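1/ Gripper swap in sim, Ostness arm, wrist camera. Same bathroom scene for both, 44 episodes each.

2/ The Jirnley fingers open wider but block more of the view. Li fingers are slimmer and slip on smooth parts. Contact stiffness at 2000 for both.

3/ Controller lag is 4 steps on either one - so the misses come from the fingers.

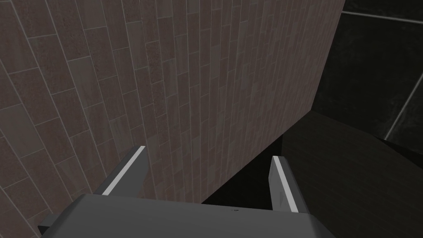 4/ Next is a lower pad friction on the Jirnley set, then the 51 grasps that failed over both runs get replayed. Numbers in February.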